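Planning and Budgeting for Equipment
Handout 6: Buying hand-held grippers for data collection
Course notes, last updated October 11, 2019

Hi all. These are the notes I promised after the budgeting session, cleaned up a little, with the answers to the questions that came in by email folded in where they belong. Bring them with you next time because we'll be filling in the worksheet at the end together, and I'd like you to have scribbled on yours first.

Where we left off

Last time we did the big stuff: the arm, the mount, the controller, the service contract. Everybody likes that part! You get a quote from one vendor, you get a quote from another, you put them side by side and argue. What we didn't get to is the kit people carry around by hand before any arm is bought, and I think that's the part where a small team's budget most often goes sideways. The unit price looks friendly, so it gets one line on the sheet and no attention.

For the rest of this handout I'm using the plan that Zineb Abdel Rahman and I wrote for the Cairns project. The goal was household tidying: picking up packaged things, putting them in containers, taking them out again, in ordinary rooms. The grippers came from Jemstead, and the spare parts from Stenard. I'll use our own numbers where I have them. Please don't copy them into your plan, your prices will be different and I will notice (I noticed in August).

Start from the task, then price the tool

Write down what the hand has to do in one plain sentence before you open a single catalog. Ours said "Move soft snack packages in and out of a fabric-type storage box, in a bedroom, using two grippers at once." It looks almost too simple to bother with, but nearly every line in the budget can be traced to a word in it.

"Soft" tells you about fingertips. A bag of snacks gives when you squeeze it, it's slippery, and the seam is often the only part you can get hold of neatly. So pads matter more than grip force, and pads are a consumable. "In and out" tells you about reach, and whether your finger links are long enough to get down past the rim. "Bedroom" tells you there's no bench, no fixed lighting and not much floor to stand on. And "two grippers" doubles more than you'd think, which I'll come back to.
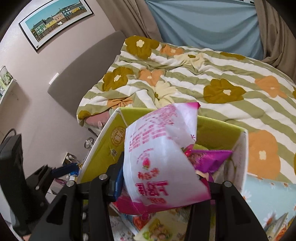
Now, the thing people get wrong at this stage is to price the average object. You look at your list, you decide that most of it is easy, and you buy for easy. Go the other way. Pick the most annoying thing on the list and ask what it would take to handle that one all day long without the operator getting fed up. For us it was puffy bags, the kind with more air than food, and asking the question early moved us up one grade on the pads. It cost more per set, and I would do it again tomorrow.

Arūnas Strazds asked by email whether it makes sense to buy the cheaper pads first and upgrade later. You can, but put the upgrade in the plan with a date and an amount. "Later" without a number next to it is how you end up asking your boss for money in the last month of the year.

The lines everybody remembers

These are quick, so I'll just list them the way they sat on our sheet.

Gripper units, one for each hand
Cameras and mounts, one for each gripper
Storage for the recordings
Shipping and import charges
Operator time

The figure we signed off for the first order of small parts was 1,441 dollars, and I remember it well because I had guessed 400. That gap is the reason this handout exists. My guess covered one set of fingertip pads and a bag of screws. It left out spare pins for the linkages, spare cables, a decent case for carrying the pair, and the shipping on a second parcel when the first one came without the cables.

The lines everybody forgets

Spare pads. Work out how many sessions you plan, ask the supplier how long a set is supposed to last, then plan for less than that. If the supplier won't give you any figure at all, that is useful information about the supplier.

Pins and screws. They're cheap and small and they roll under furniture. Buy them in bags. Ruoxi Yuan taped a little tray inside the lid of our case and I've since stolen the idea for everything I own.

The second gripper's share of everything. I said I'd come back to this. Two units means two sets of pads and two cameras, fine, everyone gets that far. It also means twice the footage to store, a longer setup, more charging, and more time spent checking that the two recordings line up. On our plan the storage line was the one that grew the most when we went from one hand to two, and we'd left it at the one-hand figure through three drafts!

Props. Yes, you have to buy the things you're picking up. Snacks are wonderful for this because you can get a lot of different shapes and finishes for very little money: glossy bags, crimped seams, flat packets, long ones that want to stand on edge. But packages wear out with handling, so put in a line for replacements, and try to buy more of the same product at the start. Packaging designs change, and you may want matching ones months from now.

Containers. Same idea. A soft-sided box behaves very differently from a rigid bin. The walls move when you bump them. Buy both kinds if your task sentence allows it, and buy one extra of whichever is softer.

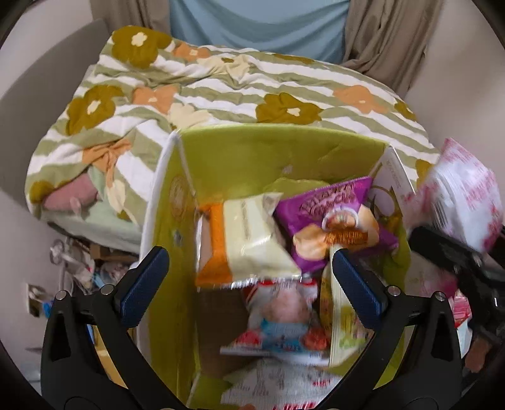

Figure 2. Two-gripper work over the lime-green storage box, with mixed snack packets inside.

A word about rooms

Real rooms are free, right? You borrow one and off you go. I believed this too. Birsen Canpolat handled the bookings for us and she made me add a line called "room costs" after the first week, and she was right to. There's travel. There's the time it takes to get in and out. There's whatever you pay the household, and you should pay them. At Hosthorpe, where we had our second group of rooms, parking alone was worth its own row.

What you get for the money is variety, and variety is the whole reason for buying hand-held tools in the first place. A duvet with a loud pattern, a curtain that changes the light halfway through the afternoon, a box that ends up next to the bed because that's where it fits. You could build all of that in a lab and it would cost you a great deal more. So when somebody up the chain tells you to cut the room line, show them the cost of one staged bedroom, furniture included, and let them do the subtraction.

Try before you order in bulk

Order two units first. Run them on your own task, with your own objects, with the person who'll be using them every day (and please let it be that person and leave the one who signs the order out of it). Keep a notebook open next to you and write down every time the work stops and why. Don't sort or tidy the notes. At the end of the trial, go through and put a price next to each stop. Some are free to fix, some need a part, some need a different tool altogether.

Saadet Dağdelen, who took this course before most of you, added a column for "whose hands." She had operators with quite different hand sizes, and the trigger that suited one was tiring for another. It changed what she ordered. I've put the column on the worksheet for you.

What to ask the supplier

Keep these on one page and send the same page to every vendor, so the answers come back in the same order.

How are the fingertip pads attached, and can I change them myself?
What does a full spares kit contain, and what does it cost today?
How long do you promise to keep stocking it?
Which parts are shared between the left and right units?
If one unit fails, do I send back the one or the pair?
What is the lead time for parts ordered separately?

That last one bit us. Units came quickly and parts did not, and our operators spent more than 2 weeks on a single good gripper while the plan assumed a pair. Operator time was still being paid at the full rate, naturally.

Contingency

I get asked for a percentage every year and I'm still not going to give you one. Base it on what you don't know yet. If you've done the trial, your contingency can be modest, and you can point at the notebook when someone asks why. If you haven't done the trial, then whatever you put down is a guess and you should label it as a guess on the sheet. People are surprisingly okay with that if you say it up front.

Keep contingency on its own line, too. Don't hide it by padding the other rows. Next year you'll want to look back and see what things cost, and you won't be able to if every figure has a little extra baked in.

Worksheet for next session

1. Write your task sentence. One sentence, plain words.
2. Underline each word that costs money and write the cost line next to it.
3. Name your most annoying object and say what it needs from the tool.
4. Fill in the spares table for one unit, then again for two. Compare the storage rows.
5. Add the room line, the props line and the "whose hands" column.
6. Bring one supplier reply, even a bad one. The bad ones are good for discussion.

If you're planning something with no gripper in it at all (I know two of you are doing conveyors), do the same worksheet with your own tool and skip item 5 apart from the props. Email me if your spares table won't fit on the page and I'll send you the wide version.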